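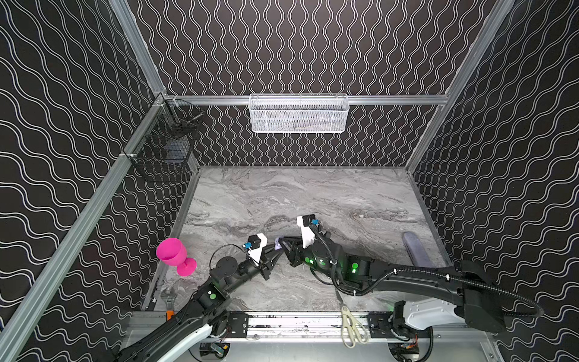

Lusora is looking for 2 people to help with sorting and putting away small household things, from January. You will learn which object goes in which basket and keep the surface tidy between the rounds. Some things are easy to notice, like the magenta plastic wine glass, and the two wire-mesh baskets, white and black, hang in fixed places - please do not move them. The work is 4 hours per day. Write to Nina at the Onerska office.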